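The pink bowl gets a stand

5 min read

I've been putting off this page for weeks, mostly because I kept changing my mind about the shelf. It's a small gallery this time — two pictures and a fair bit of rambling in between — and it's all to do with one pale pink bowl, one black wire stand and how the two of them get along on a wooden table.

A bit of background for anyone who missed the spring posts. I rent half of the upstairs at Zorkcombe (the half with the bad radiator), and I've been slowly working out how to show dishes standing up instead of stacking them. Stacks are great for a cupboard and terrible for looking at. You only ever see the top one! So I went down the rabbit hole of plate stands, and wow, there are a lot of plate stands. Brass ones, bamboo ones, clear ones that creak. I bought too many and gave most of them away in October.

The one I kept coming back to is plain black wire. It's skinny, it folds up to nothing in a drawer, and it doesn't compete with whatever you put on it. It came in a mixed box from Ornura, 14 of them in three sizes, and I was ready to send the lot back until I tried one with something pale. Black wire under white china looks a little like office supplies to me. Under pink it looks like a drawing.

1. Pink and black, close together. My favorite of the two, for the way the light gets into the rim. 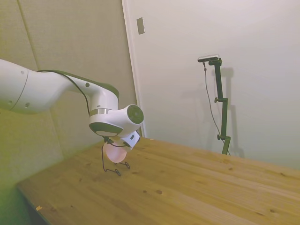 I should say that bowls are much harder than plates. A flat plate has one edge to worry about, and it leans back and stays leaned. A bowl has a belly, and the belly wants to go somewhere. If the back of the stand is too upright, the bowl noses forward, and if the hooks at the front are too short it rolls right over them and goes for a walk. My fix is to open the wire a touch wider than feels right, set the bowl in low, then ease the whole thing back until it stops fidgeting. Go slowly. I chipped a really nice soup bowl last winter by being in a hurry, and I'm still a bit sore about it.

Plastic is the forgiving choice while you're learning. It's light, so it doesn't splay the legs, and if it does take a tumble you just pick it up and start over. The downside is that it's slippery on bare wire. A dab of clear museum putty on each hook sorts that out, and I mean a dab, the size of a peppercorn. I used a blob the size of a grape the first time and spent a whole evening picking it off with a toothpick.

Then there's the question of what goes underneath. I tried a linen runner, which rucked up under the feet, and a slate tile, which was gorgeous and made an awful scraping noise every time I nudged anything. Bare wood won. I love a plank with knots in it, and the warm honey color does something lovely next to pale pink — it makes the pink look a bit less like a kid's tea set and a bit more grown up. The dull green behind it helps too. I had a little can of that sort of green left over from the Seneviratne hallway, and it has ended up on two doors and a stool at home.

2. The bowl tipped on its side above the table, with the stand showing its tall loop and its two curly feet. 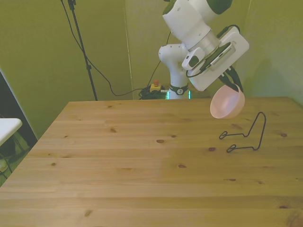

Fallatance wrote in to say that I'm making life hard for myself, and that any bowl will sit happily in a wire stand if you bend the front feet up a quarter inch with pliers wrapped in a dishcloth. I've now tried this on one of the spares and I have to admit it's a big improvement, though the black coating did crack a little at the bend. A dot of paint should hide it.

Next up is the shelf itself. I've settled on 23 inches for the long one, with a shallow groove toward the back for the plates that don't need stands. The bowls will go at the ends where there's elbow room.

Comments

plateshelfer: Does the putty leave a mark on the plastic? Mine went cloudy.

Author reply: Not so far, but I roll it off with a fingertip and don't scrape. Warm soapy water after.

mugs_and_more: Team bare wood! Runners are a menace.

tealeaf: Please do the groove measurements next, I'm about to cut mine and I'm scared.

Related

Plate stands I gave away, and why
Painting with leftovers: the green stool
A soup bowl, mended badly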